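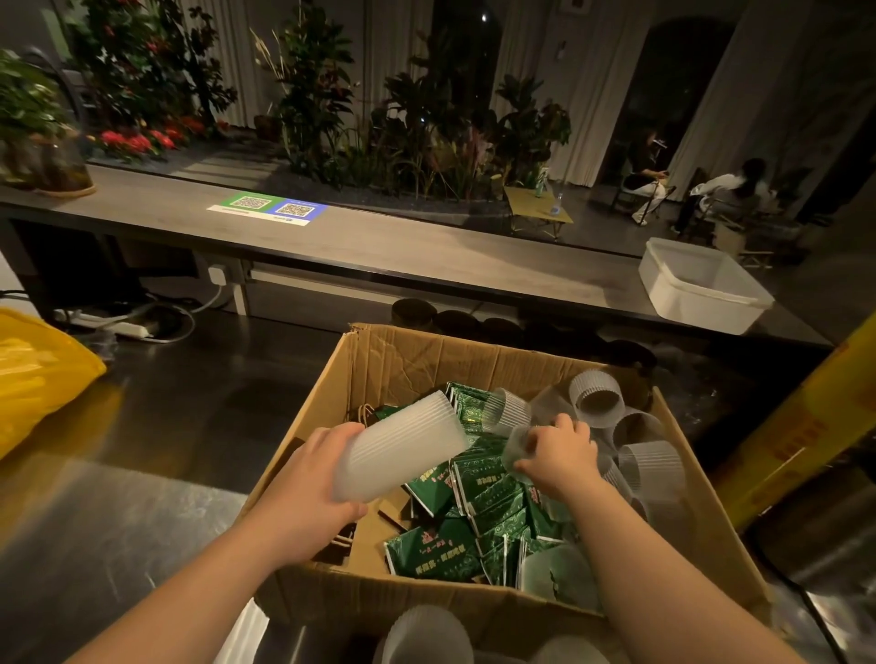

Tea and cups sharing a box at the Mudidthorpe counter.

About Vultell

Vultell is a tea company in the sense that we own a lot of tea. We also own a lot of cups, and much of our working day goes on persuading the two to share a cardboard box.

We started in Bimville with 16 customers, 2 of them related to us. Last August we sent out 469 boxes, mostly to offices, village halls and one very thirsty choir. Everything is still packed by hand on a steel worktop. Tea packets go in the middle, cups round the sides, and paper bags wherever they'll fit — usually down the left.

Our Onu range has its own page, written by someone with more patience. For everything else, ring before four and let it ring a while. Whoever answers will probably be holding a cup.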